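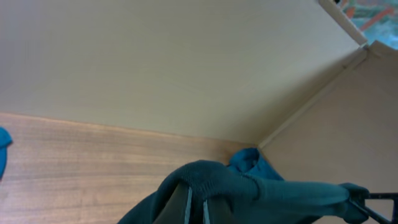 Slide 1. Blue cloth in the back corner of the wooden surface.

Speaker notes: Sorting and Folding Shared Garments
Presenter: Analyn Talavera, Textile Services, Plonbridge
Sunday, April 27, 2025

Opening (two minutes)
Welcome the audience and thank Orathai Inthanon for the introduction. State the scope: everyday knit tops, meaning T-shirts and polo shirts, from arrival at the table to the shelf. Outerwear and bed linen are covered by Mayuree Yimyam after the break.

Leave the first slide up during the welcome. Ask the audience where a bunched piece of cloth belongs in their own process. At Plonbridge the rule is that any item found in a corner goes back to the start of the line and is inspected again. The February review covered 203 garments, of which 26 had been shelved without inspection. Pause for responses.

Reading the garment (five minutes)
Advance the slide. Make the point that a dark knit hides its own structure. Staff should find the neckline seam first and work outward to the shoulder. On a dark gray mesh knit such as this one, the curved line of stitching is the most dependable guide – color is of little help. A flap of the same fabric lying across the body may be a sleeve or part of the hem, and it should be opened out before any fold is attempted.

Mention the Vuvwood handling guide, section 18, for those who wish to read further. Copies are at the registration desk.

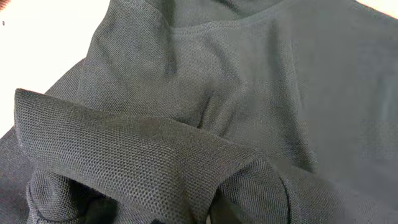
Lifting and laying flat (five minutes)
Explain the two-point lift. The garment is taken by both upper corners, raised clear of the table and lowered with the neckline square to the edge. Neighboring garments stay to the left and right, leaving the middle of the table for the item in hand. Point out the teal-blue polo shirt, which lies flat, and the navy-blue garment, which is crumpled and will need to be opened out.

Allow time for the audience to look at the slide before continuing.

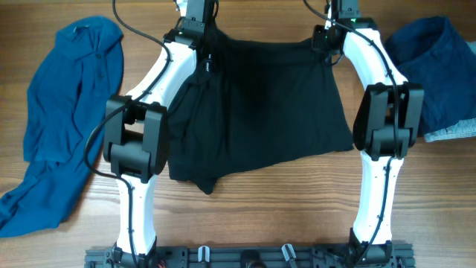 Slide 3. Black T-shirt held by its upper corners, with clothing on both sides.

Close and questions (three minutes)
Refer questions on shelf labeling to Buppha Limsakul. The practice session in the Brirkura Room is limited to 50 places – please sign the sheet by the door before leaving.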